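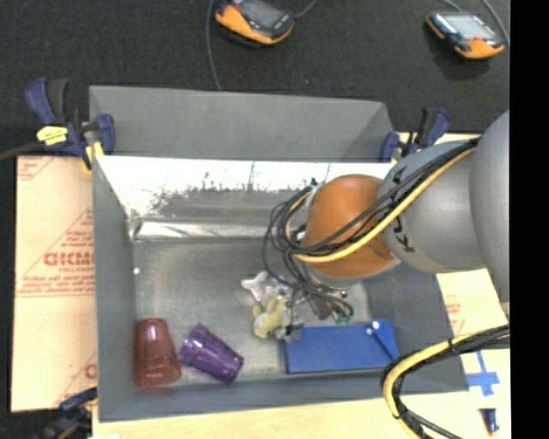

Does pretraining on self-supervised bin grasps still help once you have a few hundred teleoperated demos of the same arm?

Less than the early numbers suggested, and mostly on translucent objects.

fbratu
Longer version of the above. We compared two policies on the Plirna split: one trained from scratch on demos, one initialized from the autonomous grasp data (1,652 attempts, labeled by gripper width after lift). Same network, same 10 held-out objects, 15 trials per object. The gap on opaque rigid items is within noise. On clear and tinted plastic the pretrained policy is ahead on all 3 seeds.

onix_dev
Labeled by gripper width only? Thin objects will read as misses. A stick or a flat tray edge closes the fingers almost completely.

fbratu
Correct. Threshold was set per session after homing. We lose some true positives on thin parts and accept it.

onix_dev
Then your "no gain on opaque rigid" result could be a label problem. Half of our opaque rigid set is thin. I would relabel with image differencing before and after the lift and rerun before claiming anything about transparency.

Alina Pană
Image differencing has its own failure. In a sheet metal bin the back wall saturates, and reflections on the floor move with the arm. In our hands it flagged a change on roughly a third of empty grasps. Width was the better label for cups and soft toys, worse for anything flat.

goel_k
Agree with Alina on the glare. Disagree that it is a reason to skip the check. Park the arm at the same pose for both frames and most of the moving reflections go away.

Alina Pană
We did park it. Objects that get nudged but not lifted still show up as change.

onix_dev
So use both labels and drop the disagreements. You lose data but the comparison is cleaner.

fbratu
Fair. I will rerun with the intersection. The raw logs are in Trasell format - width, pose, two frames per attempt - so no new collection needed. Probably September, the cell is booked until then.

goel_k
Please report thin objects separately this time. The averaged table in the last writeup was not usable for us.

fbratu
Will do. Same object list, per-object rows.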